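Removing old CPU, smudges on the heat spreader

nkuipers
Posts: 12
Swapping the processor in an older desktop this month. The cooler came off after around 6 minutes of gentle twisting. I wiped the lid with alcohol and it still looks a bit marked.
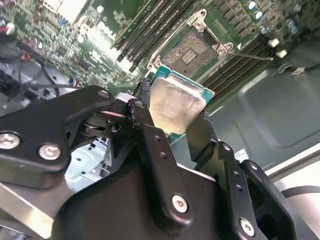 I also want to know if I should cover the socket while I wait for the replacement. It ships in May.

Julurberg
Posts: 1579
Marks on the lid don't matter. Fresh paste covers them. Cover the socket though — the pins bend if you so much as drag a sleeve over them.

serkmont
Posts: 600
I'd polish the lid. Flatter surface, better temps.

Julurberg
You'll take the plating off and gain a degree, maybe. Leave it.

serkmont
Did mine two years ago and it was more than a degree.

Ga-eun Seok
If you still have the plastic cap from the board's box, use that. Lever down, no tape near the pins.

nkuipers
Found the cap. Not polishing.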